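Waterproof jacket has stopped beading and lets water in at the shoulders – reproof or replace?

Posted in Clothing and Footwear
Tags: waterproofs, membranes, reproofing, roost shooting

marshgate
Member, 45 posts

I have a Hawthorne smock, the older pattern with the two-way zip and the bellows pockets, bought second-hand four seasons ago. It gets used for wildfowling on the foreshore and for beating on a small shoot near Menberg, so it sees a fair amount of mud, salt and bramble.

Last season the face fabric started wetting out on the shoulders and forearms. At first it took an hour of steady rain. By January it was ten minutes. The inside then felt damp across the top of the back, under where the strap of the game bag sits, and also at the left shoulder where I mount the gun.

What I have done so far:

Washed it once at 30 degrees with ordinary liquid detergent (I now gather this was a mistake).
Sprayed it with a supermarket silicone spray meant for tents.
Hung it in the garage for the summer.

It beaded for one outing after the spray and then went back to how it was. There is no visible hole. The seam tape inside looks sound except for a length near the hood, where one edge has lifted.

I would like to know three things. Is there a way to tell whether the membrane has failed or only the outer treatment? If it is only the treatment, does the silicone spray have to come off before anything else will go on? And is a length of lifted tape worth repairing at home, or does it go back to the maker? Hawthorne no longer list this pattern and I have no receipt.

Weight matters to me, as does noise. I tried a newer laminated coat in the shop at Rollstead and it crackled every time I raised my arms, so I would sooner keep this one going if it can be done.

6 replies, 3 shown. Sorted by most helpful.

saltings_rob
Moderator, 508 posts

Taking your points in order.

Membrane or treatment. Wetting out and leaking are separate faults and they get confused constantly. The outer fabric is treated with a durable water repellent, usually shortened to DWR. When that wears off, the face fabric soaks up water, the coat becomes heavy and cold, and sweat vapour can no longer get out through it. The moisture then condenses on the inside. It feels exactly like a leak. The membrane can be perfectly sound throughout.

To test it, do it indoors with the coat cold and nobody in it. Turn the coat inside out, push the suspect area down to form a shallow bowl, and support it over a washing-up bowl so that it hangs free. Lay a sheet of kitchen paper underneath, touching the face fabric. Pour in a cupful of water and leave it for two hours. If the paper is dry, the membrane is holding at that point. If there is one wet spot, you have a pinhole or an abrasion. If the whole patch is damp, the membrane has delaminated or worn through and no wash-in product will recover it. Mark each test area with tailor's chalk so you don't lose track of which shoulder you have done.

Some linings prevent this. If yours has a drop lining stitched in at the hem, you will need to unpick a hand's width of stitching to reach the back of the membrane. If you don't fancy that, run the test from the outside and feel for damp through the lining, though the result is less certain.
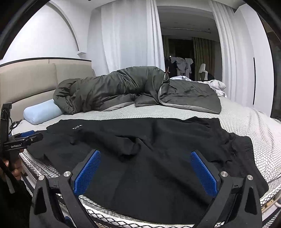

Go over the rest of the coat in good light before you wash it, with the pockets emptied and all the flaps open. The usual places are the gun shoulder, the inside of the elbows, the line under the bag strap and the seat if it is a long smock. Look at the inner surface for bubbling or for flakes that come away like sunburnt skin. Either one means the coating is parting from the cloth. Check elasticated cuffs and any gathered hem as well. The folds there rub against each other and the treatment goes early.

The silicone spray. Yes, get as much of it off as you can. Tent sprays sit on top of the fibres and stop most wash-in DWR products from bonding. Household detergent leaves a residue that attracts water, so you have two layers of the wrong thing on it. My procedure:

1. Clean the detergent drawer of the machine with hot water. Run the machine empty once.
2. Close all zips and press studs, loosen all drawcords.
3. Wash at the temperature on the label with a soap-based technical cleaner. I use Bavard Tech Wash, but any pure soap cleaner will do the job.
4. Repeat step 3. With silicone on it I would do it a third time.
5. Rinse, with an extra rinse cycle, and no fabric conditioner at any stage.
6. While the coat is still wet, apply the DWR. Wash-in is fine for an unlined membrane coat. For a lined one use spray-on, otherwise the lining is proofed too and will stop wicking.
7. Tumble dry on low if the label permits it, or iron on the lowest setting through a tea towel. Many of these treatments need heat to set. If you skip it, expect one outing's worth of beading, much as you had before.

Tape. A lifted edge is a home repair if the adhesive is still present. Clean both surfaces with isopropyl alcohol, allow to dry fully, lay the tape flat, cover with baking parchment and press with a warm iron for ten seconds. Let it cool under a heavy book before you flex it. If the adhesive has gone yellow and crumbly, remove that length and replace it with iron-on seam tape of the same width. Match the number of layers: two-layer tape on a two-layer fabric, three on three.

If the tape is lifting in several other places as well, the adhesive has reached the end of its life generally and you will be chasing it every month.

Edited to add: salt. Rinse the coat in fresh water after every foreshore outing. Dried salt crystals are abrasive and they also draw moisture.

437 people found this helpful

Tidewrack
Member

Just buy wax. I've had the same waxed coat for years and it's never let me down. Re-wax it every autumn with a tin and a hairdryer, job done. All these membranes are finished after a few seasons whatever you put on them, and they are noisy as well.

2 people found this helpful

Comment from saltings_rob:
Wax is quiet and can be mended, agreed. It is also heavier when wet, stiff in frost, and transfers to car seats. He did say weight matters. Please don't put wax on a membrane coat under any circumstances, it blocks it completely and can't be washed out.

Comment from Tidewrack:
Didn't say to put it on that one.

hedge_and_ditch
Member

I agree with most of the moderator's reply, with two additions and one correction.

Correction first. Heat setting depends on the product. Some of the newer fluorine-free treatments cure in air and are marked as such on the bottle, and ironing them gains nothing. Read the bottle before the coat goes in a dryer, particularly with an older coat where the seam tape is already lifting. A dryer that runs hot will take off the rest of it. With your hood seam as it is, I would repair the tape first, wash second, and dry the coat on a hanger if the product allows it.

Addition one. The gun shoulder is a special case. Recoil and the movement of the butt pad grind the fabric against whatever is underneath, and on coats with a sewn shoulder patch the stitching goes straight through the membrane. Unless those stitch lines are taped on the inside they will leak however good the outer treatment is. Turn the coat inside out and look. If there is a rectangle of bare stitching behind the patch, paint it with a flexible seam sealant, two thin coats, and leave it overnight between them. I did this on a Hawthorne of what sounds like the same age, and that shoulder has been dry since.

Addition two. The strap area will always wet through first because the pressure forces water into the cloth. A wide strap spreads the load. Carrying the bag on the other side for half the day also helps. On my beating coat I reproof that strip alone, with a spray, twice a season, and do the whole coat once.

As to replacing it, if the paper test shows general dampness on both shoulders I would stop spending money on it and keep it for dry days. The newer brushed-face fabrics are much quieter than the laminated one you tried. The shop at Rollstead had some on the rail in September, next to the gaiters. Take your gun slip strap with you and try the movement with it on your shoulder.

61 people found this helpful

Comment from marshgate:
Thanks all. Did the paper test on both shoulders and the back. Right shoulder and back dry after two hours. Left shoulder has a line of small wet spots, which match the stitching of the patch, and there is no tape behind it. Sealant ordered. Will do the hood tape at the same time and then the three washes. The label says no tumble drying so I'll get an air-cure product.

Comment from hedge_and_ditch:
Thin coats. Dust it with a little talc once cured or it will stick to itself when folded.

Comment from marshgate:
Noted. Does the talc affect the DWR if it gets on the outside?

Comment from hedge_and_ditch:
Brush it off before you wash. It rinses out.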